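29 August 2019

I don't trust padding. Every seat, insole and cushion I've bought in the last five years promised to fix my back, and my back has noticed none of them.

So when Korkor Kwofie told me her Ristberg cushion had "changed her commute," I made the face I always make. She has had it since June. I asked what had changed and she said it was hard to put into words. That is usually how it goes with cushions!

My complaint is mostly about the vocabulary. Bundgaard calls its foam "responsive." Medura says theirs is "adaptive," and charges $47 more for it. I've sat on both, and if one of them was adapting to me it kept very quiet about it. Foam squashes when you sit down and comes back when you get up, and after a year it comes back a bit less. I'd pay good money for a label that told me how much less.

What I look at now is the shape. A molded shell with some curve to it at least has an opinion about where your body should go, and you can find out in a few minutes whether you agree. A flat slab covered in nice fabric can fool you for weeks.
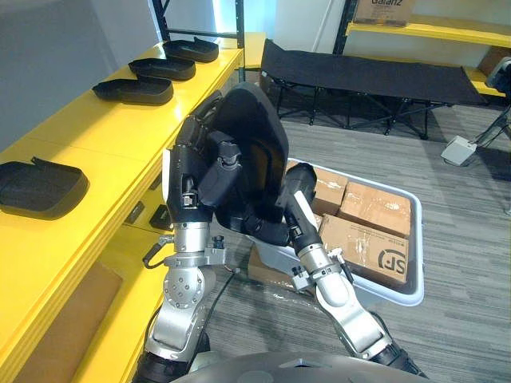 The same goes for insoles. I have three pairs in a drawer, all thin, all black, all supposed to be for "all-day support," and I couldn't tell you which is which without turning them over. The Drosamora ones cost the most. I wore them for a full day of walking on hard floors and my feet hurt in the evening, same as ever, maybe slightly further toward the heel.

Korkor says I go in wanting things to fail. Could be. But I've also spent close to $400 on this stuff, which doesn't seem like the behavior of someone who has given up. She's lending me the Ristberg next week and I've promised to use it every day before I say anything rude about it.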